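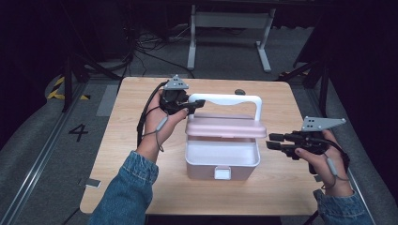 Home storage is usually sold by volume. Volume is the wrong figure to shop by. The number that decides whether a household system survives is how many motions it takes to put one object away.

Last August I reorganized the supply closet in our Pirkwood apartment and kept a log. The old arrangement used stacked bins with separate lids. Returning a roll of tape took 4 motions: lift the top bin, remove the lid, drop the tape, replace the lid - and then the top bin had to go back. Items left on the counter were nearly always ones that belonged in a lower bin.

Hinged lids remove a step, and the lid cannot be misplaced. A carrying handle helps only if the box is light enough to move with one hand when full. Small boxes meet that test and large ones rarely do, whatever the catalog says.

The Innes line of modular drawers is often recommended for this purpose. I find it overbuilt. The drawers run well, but the frame fixes the layout, and needs change faster than furniture. The Susa open trays cost less and do more, provided dust is not a concern.

My rule is 3 categories per shelf and no stacking. It wastes space. In an 800 square foot apartment that is a real cost, and I still consider it the correct trade. Unused air above a box is cheaper than a box that stays shut.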